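Gripper group: where we have got to

The Bandley Robotics Club gripper group has now been running since the start of the autumn term, and several members of the other groups have asked what we do, so Kyu-ri Ji suggested a longer item than usual.

There are five of us. Nam-gil Shin looks after the mechanical side, Kyu-ri and Eun-seong Oh do most of the recording, Sang-wook Bae checks what comes in, and I keep the task sheets and write these pieces. We meet at 7.15 in the small workshop, after the juniors have packed up, but most of the recording gets done in people's homes between meetings. One person holds the gripper and does an ordinary household job with it, picking things up and putting them down, and the camera on the tool records the whole thing. Sang-wook then goes through the clips and the good ones go into the set we will use to train the arm.

By the end of last month we had 718 clips. Of those, 291 have been checked and kept. The rest are either waiting or have been thrown out, and the commonest cause of throwing out is that the person started moving before the recording had properly begun. Please count to three after pressing the button. Eun-seong has written this on a strip of tape and stuck it inside the lid of each carry case.

The next commonest fault is speed. People get used to the tool after half an hour or so and begin to rush, and then the object is a smear in every clip. Sang-wook would like you to work at the pace you would use to lay a table for someone you wanted to impress. If you drop something, leave the recording running, pick it up with the gripper and carry on. Dropped objects are useful to us and we have very few of them so far.

Task sheets

The current sheet is number 21, which is sorting and moving small things between a box and a flat surface. It takes about as long as the earlier tidying sheets but needs more variety. Use things of different shapes and include one or two that are awkward to hold. Round things and soft things are the ones the arm did worst on when we tried it with the first batch of clips. It could manage a block nearly every time and it pushed an egg shape right off the bench.

Change the surface at least once during a session. A cloth drags and wrinkles in a way that a bare table doesn't, and bedding gives under the fingers, so both are wanted. Change the height as well if you can, and don't tidy the room beforehand. We had a good many early clips made on the same white workshop bench and Kyu-ri believes the first model learned the bench as much as it learned the objects.

Two moments from the sheet 21 recordings, one with the box on the bed and one at the round table:
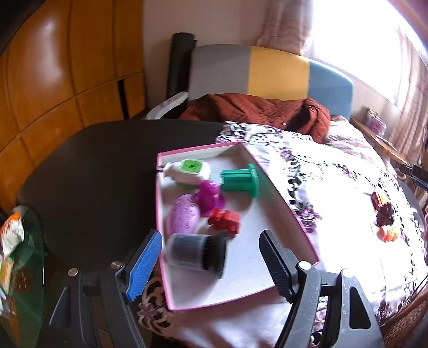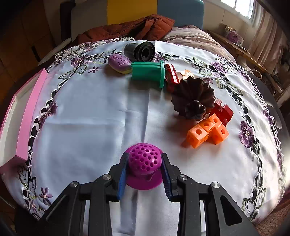

Sheet 22 will be drawers and cupboard doors. Nam-gil wants to try it himself first, as he is worried about the load on the finger joints when a drawer sticks. If he is happy it will be given out at the next meeting, and if he isn't we will do folding cloths instead and come back to drawers in the new year.

Finger pads

The ribbed pads are wearing at the tips. Nam-gil has a bag of spares and will fit them for anyone who brings a gripper in, which takes a few minutes. Please don't glue a loose pad back on yourself. Glue on the ribs makes them slippery and the pad then has to be cut off. The pads don't have to match in colour.

Also check the screws on the linkages before each session. They should be snug and no more. If the jaws close unevenly, stop and bring the tool back.

The Karard Cup

We have entered the household handling class at the Karard Cup in December. The rules give each team 44 minutes for the full course, including setting up, and the arm has to work without anyone touching it once the clock starts. The objects are handed over on the day, so there is no point in practising on one favourite cup. Seon-mi Ki has the rule book and a sign-up list for anyone who wants to travel with the team. Juniors are welcome with a parent.

Before then we need more checked clips, and the slow part is the checking. Sang-wook can show a new person how to do it in one evening. You need a laptop and some patience but no programming. Speak to him at the workshop or leave a note in the group's tray.

Both carry cases are out at the moment. If you have one and won't be using it in the next week, please bring it in so that it can go to the next person on the list. The chargers belong in the cases too, and one of them is missing.

Seon-mi Ki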